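Week 6 – Sleep advice and where the numbers come from

Read the Kaufmann chapter before the tutorial. It's short, and the tables at the back matter more than the argument at the front.

Most of us have absorbed a fair amount of sleep advice without asking who measured what. Go to bed at the same time. Keep the room cool. Put the phone away. Some of this may be sound. My complaint is with the confidence, and with how often a small study gets turned into a household rule by the time it reaches the radio.

Take the Midberg survey, which Hermine Kaufmann treats as her main source. It had 376 adults in it, and all of them filled in their own sleep diaries in the morning. People are poor judges of how long they lay awake. They round off, they forget, and after a bad night they tend to remember it as worse than it was. Kaufmann mentions this once, in a footnote, and then goes on to report average sleep times to the minute.

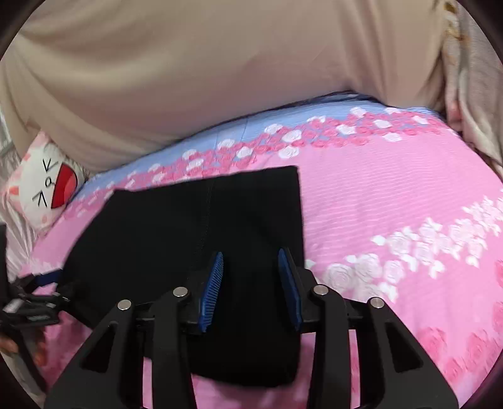

The second problem is who agrees to take part. A call for volunteers in a sleep study brings in people who already worry about their sleep. Rahel Wieser makes this point in her reply, and I think she's right, though she overdoes it when she says the whole survey should be thrown out. A skewed sample can still tell you something about the people in it.

Then there is the Pillai trial, the one with the weighted blankets. It started with 16 people and ran for 2 weeks. The group given the heavy blankets said they slept better. Well, they would – they knew which blanket they had been given, and they knew what it was supposed to do. There was no measurement apart from the rating sheet. I would want to see the same thing done with 1,000 people and a proper comparison before I changed my own bedding, let alone told anyone else to.

Questions to bring along:

How would you check a sleep diary against something other than the sleeper's memory?

Wieser says that "better" and "longer" are used as if they meant the same thing. Find two places where Kaufmann does this.

Is there any result in the Pillai trial that would have counted against the blankets?

The short assignment is due at the end of January. Pick one piece of sleep advice, trace it back as far as you can, and say where the trail runs out. Don't use the Prisilby summary, as it cites itself twice.

Moden College, Health and Evidence | Contact the course office | © Moden College | Back to top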